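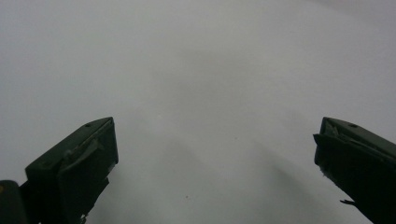

手持ちグリッパの使い方、現場ルールのページ。2021年11月7日(日)更新。Estatden作業室用。急いで書いたので読みにくいところは後で直します。

10月版から変わったのは点検のところと記録のところだけ。古い印刷が壁に残っていたら捨ててください。

## 写真メモ

**開いた状態、つかみなし。** 指は左右とも濃い緑、ほぼ黒。間に何も挟んでいない。開始前の確認はこの形から。

**先端の小さい丸穴。** 左右に一つずつ、上の方。ゴミが詰まっていないか毎回見る。つまようじ禁止、エアで。

**右指の上の角。** 少し欠けたか、荒れたように見える。こういうのは「欠け疑い」で記録。自分で「問題なし」と決めないこと。

**右指の内側、下の方。** 小さい尖った切れ端が内側に出ている。見つけたらそのまま使わない。爪でむしらない、カッターで削らない。先に記録、それから交換判断。

**面の上の茶色っぽい点。** すごく小さい。破片なのか汚れなのか写真だけでは分からない。分からないものは「不明」と書く。推測で「樹脂片」とか書かない。

## 開始前

- 作業面を拭く。乾拭き、そのあと目視
- 指を全開、全閉。引っかかりがあれば中止
- 左右の開き具合を見る。片方だけ遅れるのはだめ
- 指の角、内側の面、穴。この順
- カメラの視野に両方の指が入っているか。片側が端で切れるのは可、ただし先端は必ず入れる
- 白い面で作業するときは影の出方も確認しすること。濃い影が指の間に落ちるなら照明の位置を変える

Srisukのチェック表は紙でも画面でもどちらでも可。両方に書かない。二重になると後で合わせるのが大変。

## 作業中

つかむ前に一呼吸。速く動かしすぎると記録が使えなくなる。

途中で持ち替えない。持ち替えたらその回は終わり、最初から。

指で押す、叩く、こじる、全部禁止。Gustixの指は挟むためのもの。箱を開けるのに使った跡が先月あり。やめてください。

人の手がもう片方の指の間に入る作業は2人で。一人が操作、もう一人は止める係。止める係は他の仕事をしない。スマホも見ない。

落としたら、その回がうまくいっていても破棄。点検からやり直し。落としたことを書くのは怒られるためではないので普通に書いてください。

## 交換の目安

開閉1000回で指を点検台へ。回数はJiketti側のカウンタを見る。自分で数えなくていい。

508番の指セットは現在使用停止。棚の赤いトレイ。戻さないこと、借りないこと。

交換は左右セットで。片側だけ新しくするのは不可。高さがずれて、薄いものをつかむとき先に片方が当たる。前は片側交換も認めていましたが10月で終了。

ねじは対角に少しずつ。締めすぎると穴のまわりが白くなる。白くなったらそのセットも点検台。

## 記録の書き方

Jikettiに入れるもの:

1. 指セットの番号
2. 開始前の全開写真
3. 気になった箇所。場所は「左/右」「上/下」「内/外」で書く
4. 作業を止めたか、続けたか

左右は操作する人から見た向きで統一。正面から見た向きで書く人がまだいる。

「たぶん」「〜かも」は書いてよい。むしろ書いて。記録2294が参考になる、見えたことと推測を行で分けてあるやつ。あれくらいで十分、長文いらない。

写真は加工しない。明るさもそのまま。トリミングもなし。暗くて見えないなら撮り直しでで、暗い方も消さずに残す。

## 片付け

指は半開きで置く。全閉のまま保管すると内側の面に跡がつく。コードは巻かない、掛けるだけ。

作業面に残った粒は捨てる前に撮る。袋に入れて指セットの番号を書いて点検台の横へ。

追記: 照明のスイッチ、奥から順に切ってください。手前から切ると点検台が先に暗くなるので。

次の更新は部品の在庫表が届いてから。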